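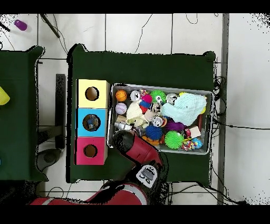
Our club had its longest practice of the season last Saturday, and I came home with sore feet, half a bag of somebody else's pretzels and a lot of hope. For those of you who only know us from the bake sale table, we are the after-school robotics club, and this year we signed up for the sorting event at the Clestent meet. The arm has to take toys out of a tray, one at a time, and put each one in the right box. It sounds like something a toddler could do, and yes, a toddler would beat us on most days! The tray is a real mix on purpose: a basketball-patterned ball, a baseball, shiny cans, a couple of those spiky rubber balls in a green that hurts your eyes, plush toys, and a big crumpled piece of pale aqua fabric that we've all come to dread. The boxes are the yellow, blue and pink ones with the round holes in the top, and the holes are a good deal less forgiving than they look.

Back in December we couldn't get the arm (the kids named it Carby, and I've stopped asking why) to pick up anything that wasn't a ball. It would come down nicely over a plush toy, close on a bit of fluff, lift, and leave the toy right where it was. One of the eighth graders kept a list of every miss on the whiteboard and I'm sorry to say we ran out of whiteboard. So over the break the programming group went back through all the practice logs. We had 3,491 tries saved by then, counting the ones where Carby just waved at the ceiling, and they sorted them by toy and by how the pick went wrong.

What they found was pretty interesting, at least to me. The plush toys weren't the worst. The cans were! A can standing on end is fine if you come at it straight, but we were coming in at a slant almost every time, and the fingers would slide off the rim. The kids changed the approach so the wrist squares up before the last bit of the drop, and our can score jumped the same afternoon. There was cheering. There was also some running in the hallway, which I have been asked to mention we do not do.

Fabric is still a headache. It drapes over other things, so the software thinks it's looking at one giant toy, and when the arm does get hold of a corner it tends to bring a friend along. Two of our seventh graders have an idea about giving it a little shake on the way up. I was doubtful, then I watched them try it with a dish towel in my kitchen using salad tongs, and now I'm less doubtful. They'll have it coded up for next time, fingers crossed.

On Saturday we did full timed runs, 7 minutes each, the same as the meet. Our best run put 13 toys in the boxes, which is a club record by a mile. The run right after it was terrible, with the baseball dropped on the way over and a long pause while everybody argued about a loose connector. I think the bad run was more useful, to be truthful with you. The drive team finally made a proper checklist for the cables, and they taped it inside the lid of the toolbox where even I can find it.

A big thank you to Trekasport, the sporting goods store on Mill Street, for letting us raid their bargain bin for practice balls. And to the families who sent in old toys: we have plenty of stuffed animals now, really, we're good. What we could use is odd stuff. Funny shapes, squashy things, anything that rolls in a direction you don't expect. Clean, please, and nothing you'd want back in one piece.

Money talk, quickly. The entry fee is paid, but the bus isn't. We need another $350 by the end of the month, so we're doing a pancake supper in the cafeteria on Friday, February 23, 2018, from 5:30 until the batter runs out. The kids will be at the door with a jar and a laptop showing clips of the best misses, and I promise those are worth the price of a pancake.

Next practice is at the usual time in the Hofstetter building, lower level. Use the side door by the bike rack, as the front one locks at four. Parents are welcome to stay and watch, just mind the cables on the floor, and please don't set your coffee on the robot tables. If your student needs a ride home afterward, text me before lunch so I can sort out the cars.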